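About Us

Closden is a small company that makes nail polish and hand care products. We mix, fill and pack everything under one roof, and we sell through our own web shop and through salons. If you found us because a salon used one of our colors on you, welcome, and thank you for looking us up.

How we started

The company began in February, in a rented room behind a beauty supply store. The first colors were made for the customers of that store, who kept asking for a good dark plum that does not turn brown on the nail. We made one. It took 35 tries before the color was the same in the bottle and on the hand, and we still sell it today under the name Fourie. It is not our best seller any more, but it is the one that we would never remove from the list.

After the plum came a gray, two pinks and a very bright orange which sold badly the first year and very well the second. We learned from this that we should not stop a color too early.

What we make

Our polish line is called Prukex. It has 20 permanent colors, and a few more come and go with the season. Most are creams, because this is what our customers wear to work, but there are also shimmers and one matte top coat. Every color is made to cover in two coats. If a color needs three, we write it on the label, so you know it before you buy.

Drustent is our care line. It includes a base coat for nails that split, a cuticle oil, a hand cream without perfume and a remover without acetone. The hand cream was first made only for our own staff, who wash their hands many times a day and had very dry skin in winter. Salons saw it on our table at a trade fair and asked for the price, and we did not have a price yet. 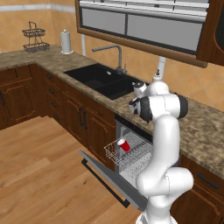
Sink and counter with granite top.

How we test

A new color is worn by our own people for a full week before we decide anything. They type with it, cook with it, wash dishes and open boxes with it. At the end of the week we look at the tips and write down the chips for each finger. The thumb and the pointing finger are always the worst, so these are the ones we judge by. We do not test on animals and we do not ask other companies to do it for us.

We also keep one bottle of every batch on a shelf near the window and one in a dark closet. Some reds and purples change in the light, and we want to see it before you do. When a color is sensitive, we say so on its page in the shop, and we advise you to keep it in a drawer.

Working with salons

At this moment 600 salons order from us. The smallest has one chair and the largest has a whole floor in a hotel. A salon does not need to buy a full set. You can begin with six bottles, and if a color does not move, we exchange unopened bottles for another color. For salons we have a larger bottle of base coat and top coat, with a wider brush that many technicians prefer. Home customers asked for it too, so it is now in the web shop - please look under "Large sizes".

Salon owners can ask for color sticks, which are painted by hand in our workroom. Please give us two weeks for these, as every stick gets two coats and must dry well between them.

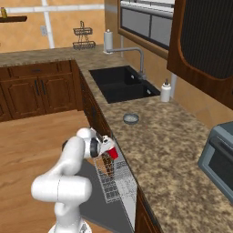 Where to find us

Our workroom and a small store are in the same building. The store is at the front, and you can try every color there on a paper nail or on your own hand. We moved into this building in August 2018, when the old room became too small for the filling table. Parking is behind the building, and the door on that side has a bell.

Questions and returns

Write to us through the contact form and we will answer within two working days. If a bottle arrives broken, send us a photo of the box and the bottle, and we will send a new one. You do not have to mail the broken one back. For questions about ingredients, please tell us the batch number, it is printed on the bottom of the bottle in small figures.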